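Déménager avec deux valises

septembre 2019 – Vie quotidienne

Je vis depuis deux ans dans cette ville et je viens de changer d'appartement pour la première fois. Dans mon pays, on déménage une fois dans la vie, quand on se marie, et toute la famille porte les meubles. Je suis arrivée avec deux valises, je croyais que je repartirais de la rue Evangelista avec deux valises aussi. J'avais tort.

J'ai commencé par les livres. C'est la partie qui me faisait plaisir et c'est aussi la plus mauvaise par où commencer, car on s'arrête pour lire. J'ai retrouvé mon premier cahier de français, avec des listes de verbes et, dans la marge, le mot « déménager » que j'avais écrit sans accents. En français on « fait » ses cartons, on « défait » ses cartons, et on peut aussi « prendre un carton » au football. Il m'a fallu du temps pour comprendre que ces expressions ne parlaient pas toutes de la même chose.

Ensuite il y a eu les papiers. Le propriétaire demandait un préavis par lettre recommandée. J'ai écrit cette lettre quatre fois, parce que la formule de politesse me paraissait trop longue, puis trop courte. Finalement j'ai recopié celle d'un site et je l'ai envoyée telle quelle. La poste a tamponné mon reçu et je l'ai gardé dans mon portefeuille pendant tout l'été, comme une photo de famille.

Pour le transport, j'ai comparé deux sociétés. Trurkley demandait 453 euros, sans les étages. Zidora était moins chère mais ne venait qu'en octobre, et mon bail finissait avant. J'ai donc loué une camionnette chez Cekura pour la journée, avec une caution de 200 euros que l'on m'a rendue le soir même. Je n'avais jamais conduit un véhicule si haut. J'ai fait tout le trajet en seconde, les mains très serrées sur le volant, et derrière moi les gens ont été patients, sauf un.

Ce qui m'a surprise, c'est le nombre de choses que je possédais sans les avoir choisies. Des tasses offertes par un collègue, un rideau laissé par l'ancien locataire, des câbles dont je ne connais pas l'usage. J'ai donné une partie à la ressourcerie du quartier – on peut y déposer le matin, sans rendez-vous – et le reste m'a suivie.

Dans le nouvel appartement, j'ai d'abord fait le lit et posé des verres dans l'évier. Le premier soir j'ai mangé une soupe froide, car je ne savais pas encore allumer la plaque. Depuis, j'ouvre un carton par soir, après le travail, pas plus.
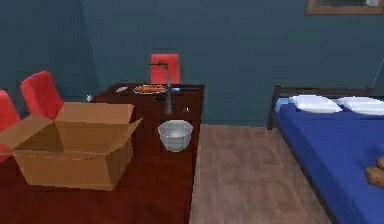 Une lectrice du blog m'a écrit que je devrais faire le contraire : tout ouvrir le premier week-end, même mal, sinon les derniers cartons restent fermés jusqu'au déménagement suivant. Elle en a gardé un pendant 20 ans, il contenait des bocaux à confiture.

Elle a peut-être raison. Il m'en reste dans le couloir, et sur l'un j'ai écrit « divers », mot que je n'emploierai plus jamais au feutre. Je cherche toujours mon ouvre-boîte. Si quelqu'un connaît aussi un bon moyen d'enlever la colle du ruban adhésif sur un parquet, je lis tous les commentaires.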